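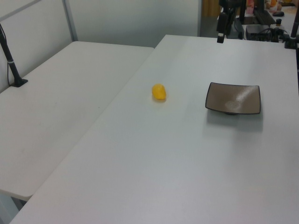
Bench as it stands, with the yellow test piece and the brown dish.

Budget for a second pick-and-place bench: where does the money go?

Posted by lerkeo_bench

I have to put in an equipment request for a second small arm bench at our Arnville site. The first was set up before my time and the paperwork for it is thin. The task is simple: pick up a small rounded item, put it in a shallow dish, repeat with the item and dish in different starting positions. Payload is well under a kilogram.

The arm itself is easy to price because we would buy the same model again. What I cannot price is everything else. The request form has one line for "arm" and one for "accessories", and whatever I write under accessories is what I will be held to until next February.

Specific points:

Do I need a proper machine base, or will an ordinary office-grade table do? The present layout is two white tables side by side with a narrow seam between them.

Is it worth buying a separate pole and clamp for the overhead camera, or can it go on the same table as the arm?

How much should I hold back for cables, spares and test objects? My manager has suggested 5 per cent of the arm price, which looks low to me.

The room is shared and I cannot bolt anything to the floor.

Posted by Ogilvie

Taking these in order.

Table. An ordinary table is acceptable for a light arm at low speed, provided the top is stiff and the arm is clamped close to a leg or a frame rail. Check the thickness of the top against the jaw range of the clamp before ordering either. We had to send back a set of clamps at Bratden because they opened to 30 mm and the top with its lipping was thicker. Put the arm near the middle of the mid-span and you will see the top flex each time it stops. If the existing table does this, budget for a steel plate under the base to spread the load. It is cheap if you ask for it at the start.

Two tables. A seam is harmless if nothing has to cross it. If the arm is on one table and the camera pole on the other, any knock to either one shifts the camera relative to the arm and you will be recalibrating. Fix the tables together underneath with joining plates. Allow 50 pounds for plates, bolts and a set of adjustable feet. Levelling matters more than people expect when the fingers are working a few millimetres above the surface.

Camera pole. Buy it separately and buy a rigid one. Clamping it to the same table as the arm keeps the two in fixed relation but passes vibration to the camera. Clamping it to the second table does the reverse. At your speeds I would take the first option and wait for the arm to settle before each image. Run the cable down the pole and tie it at both ends.

Contingency. 5 per cent is too low. I would not sign off less than 15 on a first build. On a second build of the same design you could argue for 10, but you say the records are thin, so treat it as a first build. Items usually missed:

Power distribution and a lead long enough to reach the socket
Spare finger pads
Emergency stop, if it is not supplied with the arm
A tray or bracket to get the controller off the working surface
Carriage and unpacking, if the supplier charges for either
Your own hours for commissioning

The last is normally the largest and is almost always left out. If the form will not accept labour, put it in the covering note.

Posted by tabletop_tim

just buy the same again and add 800 for bits. that is what we did and it was fine

Posted by quillgate

Agree with most of Ogilvie's reply. Two additions on lighting and test pieces.

Glossy dishes reflect. The brown one in your picture has a bright streak across the inside, and a vision system can take that for an edge or an object. Either buy matt dishes or allow for a diffuser over the lamp. Matt dishes cost less. White tops are reasonable for contrast with a yellow item and poor for anything pale, so price a roll of mid-grey matting if the parts will vary.

Buy test pieces in quantity, from one batch, and keep several unopened. If a line is discontinued halfway through the work, your earlier results can no longer be compared with the later ones.

On the form, I would split "accessories" into structure, electrical and consumables, even if it has to go on an attached sheet. A single figure gets cut. Three figures with part numbers against them tend to be left alone.

Posted by lerkeo_bench

Thank you. Top thickness is now on my list to measure, and I will ask for the joining plates. I am putting in 15 per cent with an attached sheet. Commissioning hours will go in the note.

Last updated 6 April 2022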